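Section 4. Recording a demo by remote control (laundry unload)

Read section 3 first if the leader arms are not paired yet. Florus software only, the old Lindqvist recorder writes a different file and won't load.

Before you start
1. Power up base, then arms, then headset. In that order.
2. Wait for both arms to home. Hands off the leader arms till they stop.
3. Open a new session and pick task "unload_washer". Check the spelling, the trainer treats a typo as a new task.
4. Set episode limit to 49. More than that in one session and the upload from the Graltdale site tends to stall.

CAUTION: Washer off and unplugged. Keep people out of reach of both arms while the remote link is live.

Setting the start pose
5. Door all the way open. Half open and the left arm will catch the rim.
6. Basket on the floor in front of the door, empty.
7. Clothes toward the front of the drum. Mix it up between episodes - different pile, different spot.
8. Bring both grippers up low in the head view, fingers pointing up.

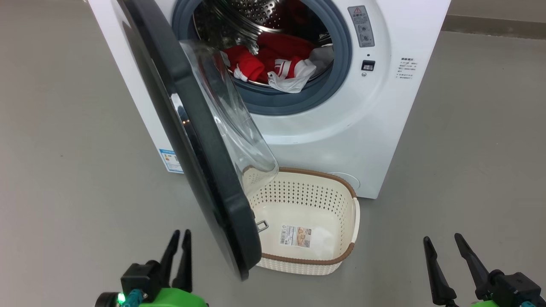

Fig. 4-1. Start pose, head view. Door open, basket below, both grippers in view.

Recording
9. Press the left pedal. Wait for the beep, then move.
10. Go in over the gasket with one gripper. Close on cloth only, never on the rubber.
11. Pull straight out, slow. If it snags, open the gripper and regrab, dont yank.
12. Lower into the basket and let go. Repeat till the drum is empty.
13. Back to start pose, press the pedal again to save.

Note: a missed grab that you recover from is fine, keep it. A dropped link or a bumped door is not - right pedal, discard, reset.

Note: Fellham trainer wants 1,000 saved episodes before the first run and 3,000 for the full one. Discarded ones do not count.

After the session
14. Park arms, then arms off, then base. Headset last.
15. Check teh episode list before upload. Anything under 4 seconds is a pedal slip, delete it.

Gripper won't open after a save: see section 7.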